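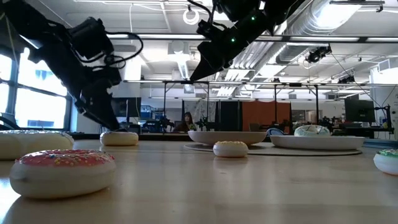 Two-arm tabletop setup with toy donuts, bowl and plate.

Careers > Research > Calls for participants > Wearable sensor trial, rowing

Print this page | E-mail this page

Call for participants: oar-handle and wrist sensor trial

Posted 18 January 2026

Steltine is looking for club rowers to take part in a validation trial of the Abreu wrist sensor. The sensor records handle acceleration, wrist rotation and stroke timing. Data from the trial will be compared with force readings from an instrumented rowing machine and used to correct the stroke detection software.

We have 34 places. Testing runs through February at our Cumcombe site.

Requirements
- Age 18 or over
- At least 2 full seasons of sweep or sculling experience
- No wrist, elbow or back injury in the past six months
- Able to hold a steady rate of 28 strokes per minute for ten minutes

What is involved
Each participant attends two sessions of 39 minutes, not counting warm-up. The sensor is worn on the outside wrist in the first session and on both wrists in the second. Rate and resistance are set by the test operator. Left-handed rowers and rowers under 5 ft 6 in are underrepresented in our earlier data set of 386 pieces and are encouraged to apply.

Participants receive a copy of their own stroke data as a CSV file. Travel from Andbridge is refunded on production of a receipt. There is no other payment.

To apply, send your age, height, rowing side and recent training volume to the trials desk using the contact link. Incomplete applications will be returned.

Contact | Copyright Steltine | Back to top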